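Notebook, May – grey bin, divider and clamp arrangement
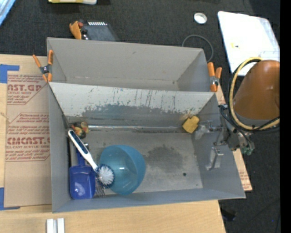 Carrying on from the April pages. The question is still whether the two-section bin is good enough for the Celero trials or whether we go back to separate tubs. My view at present is to keep it, with changes to the divider fixing.

Divider first. The off-white face is worn through to darker grey over the lower part, and the edge of the worn area is ragged. Vertical scratches down the centre. I don't think the wear matters to the function but it makes the panel hard to judge for cleanliness, as a mark on the grey doesn't show the way it does on the white. Not going to repaint. Anything we put on will come off in flakes and end up in the front section with the items.

Slope is fine. The earlier upright panel left a corner at the foot where the small things lodged, and the slope mostly cures that.

Clamps. One each side at the join, orange-handled spring type. They hold, but the grips stand up above the work and catch a sleeve. Options considered:

Bolts through the rim. Permanent, and the bin can't then be split for washing. Rejected.

Smaller clamps from the Clatumura order. Jaw opening is 14 mm, too tight for the rim with the divider flange in it. Could be used if the flange is trimmed. Not keen.

Leave the spring clamps and turn them so the handles lie outward. Cheapest. Try this first.

Pull check on the clamps with the luggage scale, hooked at the centre of the divider top. Moved at 45 N, left side first. I would have expected the right to go before it. Repeat after the turn and write the number beside this one.

Contents. Current front-section set is the wet-area group: translucent blue bowl, round-headed dish brush with the white handle, blue scoop. The set is too blue. Bowl, scoop and the outer bristles of the brush all sit in the same family, and when they are bunched together it takes a second look to tell where the scoop handle stops and the brush begins. For sorting work by colour label this is a nuisance. Suggest swapping the scoop for one in another colour and leaving the bowl, which is the most useful item in the group on account of being see-through and awkward to pick up by the rim when tilted.

Items drift left. Checked the tabletop with the long level along the front edge and it reads true, so the table isn't the cause. The bin overhangs, with the rear section and the right side out past the wood, and I suspect the floor of the bin bows slightly where it has no support. To test: slide the whole bin fully onto the table, repeat the same drop, compare. If the table isn't deep enough, put the D'Amico trestle behind it and pack up to the same height. Do not stack it on offcuts again.

Rear section stays empty until the seam is sorted. Scuffs along the lower seam are light and can be felt with a fingernail only in one or two places. The dark smudge near the top of the back wall has not been tested with solvent. Try dish soap first, then isopropyl on a rag, and stop there.

Cycle count on this bin stands at 1,627. The Celtusau sheet calls for inspection at 2,000, so the divider change should go in before then, otherwise the wear figures will straddle two arrangements and be no use for either.

Brush note for whoever does the restock: hang it by the hole at the end of the handle between sessions. Bristles take a set if the head is left under weight, and a brush with flattened bristles sits differently against the bowl. Same applies to the spare.

To do
– turn both clamps, repeat pull check
– slide bin onto table, repeat drop
– soap, then isopropyl, on the rear wall smudge
– non-blue scoop, same width of pan if possible
– measure divider flange properly, the figure on the old drawing is from before the rework
– photocopy the Celtusau sheet, the one on the wall has lost its bottom line

Shiny strip at the foot of the divider: check it for lifting at the left corner when the bin is apart. Didn't get to it today.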